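Print this page | E-mail this page

Search products Enter keyword or part no. Go

Kostach Hand-Held Gripper, Left and Right
Sold singly or as a pair by Wakano

The Kostach is a gripper you hold in your hand and squeeze. You do the chore, the marker cube on top keeps track of where your hand went, and a robot gets to learn from it later. It weighs little enough to use all morning and has been dropped by everyone in our office.

It also has a fault, and if you own an early one you should read the next part before you read the price list.

STICKING JAW, SERIAL NUMBERS BELOW 1331

In November Sidra Sandhu of Jindance wrote to say that her left gripper would not let go of a towel. We replied that she should release the trigger. She replied that she had thought of that.

She was right and we were wrong. On early units the glue behind the finger pad can creep out along the lower edge when the gripper has been working for a while. Smooth objects don't care. Cloth with any texture to it gets a thread or two stuck in the glue line, and when you open the jaws the towel comes along. Pull hard enough and the pad comes along too. Embla Engebretsen on our bench got one to do this after 22 folds, then got the same one to do it again after seven, which cheered her up more than it did the rest of us. 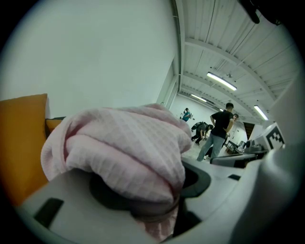
Waffle-weave towel held at the finger pad.

The nuisance is bad enough, but there is a safety side. People whose towel is stuck tend to reach in with the other hand. If that other hand is also wearing a gripper, they poke at it with the jaw tips, and if it isn't, they use a fingertip and the jaw closes when they shift their grip on the trigger. Pichit Kaewkla can show you the blood blister. He will show you whether you ask or not.

What to do if the jaw sticks:

Stop and put the gripper down on something flat, with your hand off the trigger.
Slide the spacer card from the box between the jaws.
Work the cloth out sideways, along the pad. Do not yank.
Look at the lower edge of the pad. Any shine or fuzz there means the pad is finished.

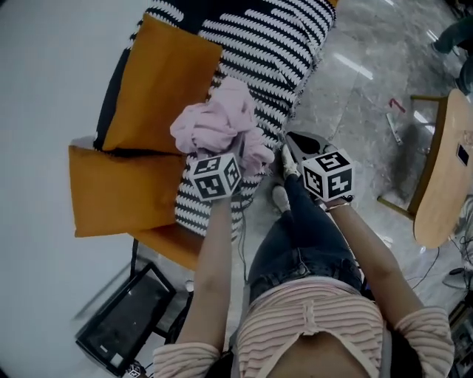 Do the same check on the second gripper while you are at it. Pairs were usually built from the same batch, so a bad left often has a bad right waiting its turn. Please don't trim the glue with a knife. It makes a sharper edge, and the next towel will hate you for it.

REPLACEMENT PADS

Pads for the affected units are free. The new ones are screwed on from behind and have no glue in them at all, an idea that Salma Badawi raised at the first design meeting and has brought up since. Allow seven days for delivery. You will need a small cross-head screwdriver and somewhere the screws can't roll away to.
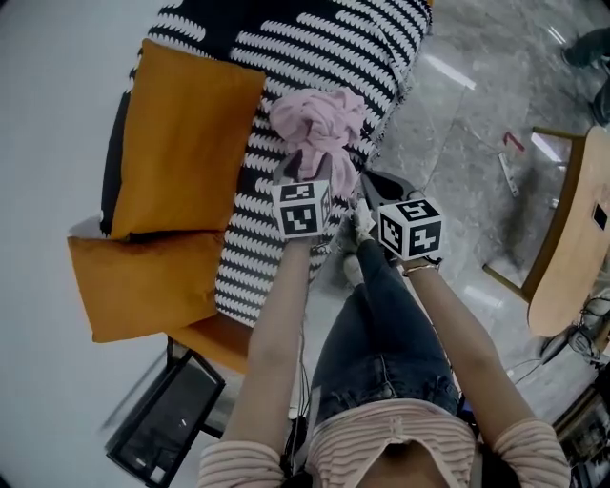
Working as a pair over a sofa, cloth in the left gripper.

Units numbered 1331 and up already have the screwed pad. If one of those sticks, we would like it back, with the towel still in it if possible.

The Shawky charging dock and the older Shawky wrist strap are not affected.

To order pads, write to Ehab Zerouali at the Wakano parts desk with your serial number. It is on the label inside the handle, printed a good deal smaller than it should have been.

Page last updated: November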